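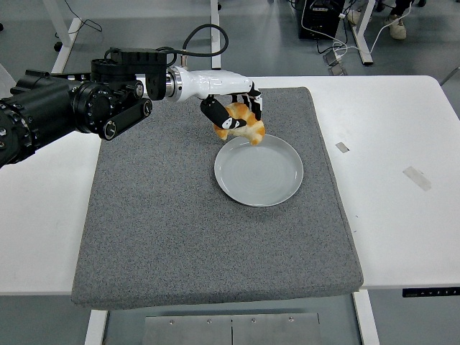
Claltard, pastry plating records
README, last touched April 8, 2026
Maintainer: Deepak Rajput

What's in it

3978 rows, one row per pastry put on a plate. Was supposed to be 4000, the missing ones had no plate code and I couldn't work out which plate they were so they're gone. Mostly croissants. Also rolls, buns, a few slices of loaf cake. Everything was plated one piece at a time, one piece per plate, on a table with a mat under the plate.

One CSV, one plate list, one word list. Start with the word list if you only read one thing, half the questions I get are answered in there.

Files

rows.csv - the records
plates.csv - 72 plates, code, size, rim height, color
words.txt - what we mean by tip, rim, well, lean etc
crumbs.csv - crumb notes, partial, see further down
old/ - the December version. Don't use it for anything new. Kept so older results can be checked

Columns in rows.csv

id: running number, has gaps
item: croissant, roll, bun, slice
item_code: 51 codes, by bakery and size
plate: code from plates.csv
mat: felt, cork, none
first_touch: the part of the pastry that met the plate first (tip, belly, side, cut face)
rest: how it ended up (belly down, on side, leaning on rim)
off_center: in mm, from the middle of the well to the middle of the pastry
turn: angle of the long axis against the front edge of the table, 0 to 180
crumbs: none, few, many. By eye!
redo: yes if the piece was picked up again and put somewhere else on the plate
note: free text, often empty, often not useful

Blank means nobody wrote it down. Zero means zero. These got mixed up in the old version, which is the main reason there is a new one.

The pastries

Three suppliers. Gallwood is the plain butter croissant and by far the biggest share. Narnia is the smaller one, rounder, tighter layers, behaves more like a bun. Wanigasekara does the rolls and the loaf cake. Codes start with G, N or W so you can split on the first letter.

All bought baked. Nothing filled, nothing glazed, no powdered sugar. We tried sugar for one afternoon and it got into the felt and that was the end of sugar.

Croissants shed. A fresh one sheds big flakes from the outside layers, a day-old one sheds less but the tips snap. Freshness is not a column. Should have been. You can get a rough idea from the note field in the G rows, where "d1" means day-old, but it was only filled in for part of the set and I wouldn't lean on it.

Curved and straight croissants share a code if the weight is the same. Sorry. Curve makes a big difference to how it sits, a straight one rolls onto its side much more easily. If somebody wants to split them, the notes say "str" for the straight ones from row 2000-something onward.

Plates

Mostly shallow, mostly pale. Gray and white, some cream. Matte and shiny both in there. Rim height matters more than plate size, at least for croissants: with a raised rim the tip catches if you come down too far out and then the whole thing tilts. On the flat ones it just slides a bit.

Plates with rings in the surface (codes ending R) are listed on their own in plates.csv. No big difference in off_center as far as I can see, but they're easier to aim at, you've got a middle to look at. Didn't test that properly.

Chipped plates were taken out and their rows kept. P-codes with an x.

Mat and table

White table for all of it. Felt mat for most rows, speckled gray, thick, rounded corners. It wanders. We put it straight in the morning and by lunch it sat crooked, so turn is measured against the table and never against the mat. Please don't "correct" for the mat, it has been done once already and it took ages to undo.

Felt is quiet and the plate doesn't skid. It also holds crumbs like nothing else. Shake it outside, then a lint roller, then the vacuum with the small brush. Don't wash it, the first one was washed and came out a different shape.

Cork rows are a small share. The none rows, plate straight on the table top, smaller still, and the plate moved in a lot of them. Check the note field for "slid".

How a piece goes on the plate

Written down so that the columns make sense, and for anyone adding rows.

Plate goes down first, near the middle of the mat. Wipe it. Pastry held over the well, bottom side down if it has an obvious bottom. Lower it until some part touches. That part is first_touch. With a croissant held at a slant it's nearly always a tip, so "tip" in that column is normal and doesn't mean anything went wrong.

Then let the rest come down. Let go only once it's sitting. If it's let go early it drops onto its belly and throws flakes over the rim, those rows have crumbs = many more often than not.

Look at it from above, write off_center and turn. Look at it from the side, write rest. Then crumbs. Then clear the plate.

Grip: around the thick middle for anything with layers. Never by the tips. Light. If the top layer cracks write "crk" in note and carry on, the row stays in.

Crumbs

crumbs.csv has weights for some of the rows, brushed off the plate and put on a kitchen scale. The scale isn't great at that size. Treat anything under half a gram as "some crumbs". Crumbs that went on the mat aren't included in the weight, only the plate. Id matches rows.csv.

The few / many line is different depending on who wrote it. I reread a batch of about 300... no, make that smaller, I don't remember, and moved a good number from few to many. The rest are as they were written.

Known problems

- turn is ambiguous for buns. Round things don't have a long axis. Ignore it for N buns
- redo was sometimes set for a piece that was only nudged. Can't tell them apart now
- loaf slices: first_touch is "side" where it should be "cut face" in a chunk of the early W rows
- two plates had the same code for a while. Fixed in plates.csv, fixed in rows.csv I think
- line endings are mixed, some readers choke on it
- very few pieces in leaning on rim. Not enough to say much about

What it's good for

Comparing plates. Comparing how a croissant and a roll come to rest. Getting a feel for how far off the middle people will accept before they redo it, which is further than I'd have guessed for croissants and much less for slices.

What it's not good for: anything about taste, freshness, hygene, or full table settings. No cups, no cutlery, no napkins in the columns. No two-piece plates.

Changes since December

Blank and zero seperated. Mat column added. Cream plates added. item_code cleaned up. Old "neatness" score dropped, it was a number from one to five and no two people used it alike.

Still to do

Split curved and straight. Freshness column. A darker set of plates, everything is so pale that flakes are easy to see and I'd like to know how the crumbs column holds up on navy or black. Check the W rows.

Corrections to Deepak, with the row id please, not a screenshot of the row.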